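Kurton Lab Course: Manipulation Project
Handout 4: Desktop Assembly Cell

2 November 2023

This handout covers the second half of the project. Read it before your bench session and bring the worksheet from Handout 3, filled in. Teams that have not finished the grasp table will spend the session finishing it, and the arm stays off until it is done.

1. What your team has to do

The Quartey cell takes loose computer components from a molded tray and puts them into an open desktop tower. The parts for this project are the CPU, one memory module and one hard drive. Cables are left to a human and do not count toward the grade. The same goes for the side panel and any screws on the case.

Each team writes the waypoints and the grasp settings, runs the sequence under supervision, and logs every attempt, including the ones you stop by hand. You have 2 bench sessions. The code skeleton is in the Gamisus folder on the course drive. Change only the files under "task". If you think something in "drivers" is wrong, tell the instructor and do not patch it yourself.

2. Frames and cameras

There are three coordinate frames to keep straight: the arm base, the tool and the tray. The tower has no frame of its own. Its position is stored as an offset from the base, and that offset is wrong as soon as somebody bumps the case. Check it at the start of every session with the pointer routine.

The wrist camera moves with the tool, so the gripper takes up a good part of what it sees. Last year several teams tried to find the tray in the full image and matched on the gripper plates. Mask the gripper first. The fixed camera has a clear view of the platform and is the better choice for checking whether a part is where the plan says it should be.

Wrist camera and fixed camera, Dovcombe room:

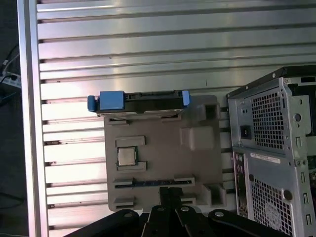
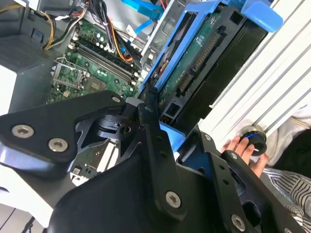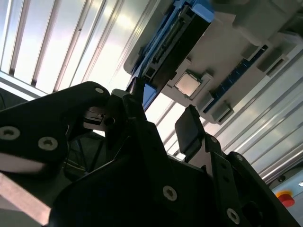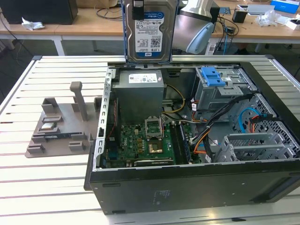 3. Grasping notes

Hard drive. This is the easiest part to pick up and the easiest to drop. It is heavy compared with the other parts, and a grip too close to one end lets it rotate. Grip near the middle of the edge. Move up before you move sideways.

Memory module. Close slowly. The board is thin, and the fingers do not have to be far off before one of them lands on a chip. Line up the notch with the key in the slot before going down. If the force reading climbs early, back off and look at the angle. Pushing harder will not fix it.

CPU. Hold it by the edges only. Never touch the contacts, and never try to press the chip into the socket. The retention frame has to be open before the arm comes in. The drop height is the setting most teams get wrong, so start high, step down in small moves, and write down each value.

4. Speed limits

The controller is set up with a transit speed of 400 and an approach speed of 98, both in the units used by the skeleton. Do not raise either one. The log buffer holds 3000 lines and then overwrites from the top, so save your log between attempts. A lost log counts as a missing attempt.

5. Bench rules

One person has the emergency stop and does nothing else. Swap between attempts if you like, but say so out loud.

Hair tied back, sleeves up, no lanyards.

Hands stay clear of the tool while the program is running. To move a part by hand, pause the program, wait for the status line to say "held", and then reach in.

The tower is unplugged for the whole project. Check this yourself, even if the last team told you it was done.

Put parts back in the tray at the end, each in its own pocket. The drive goes back the same way around as you found it.

6. What to hand in

A log file for each session, your grasp table with the changes marked, and a write-up of no more than three pages. The write-up should say which part gave you the most trouble and what you changed. Plots are welcome if they show something. Do not paste in code.

For failed attempts, give the step number and what you think went wrong. "Did not work" gets no credit. A team with few successful insertions and a careful log can still get full marks on this section.

7. Before next time

Read the section on compliant motion in the course notes and work problems 2 and 5. We will go over problem 5 in class, as the sign convention there differs from the one in the skeleton.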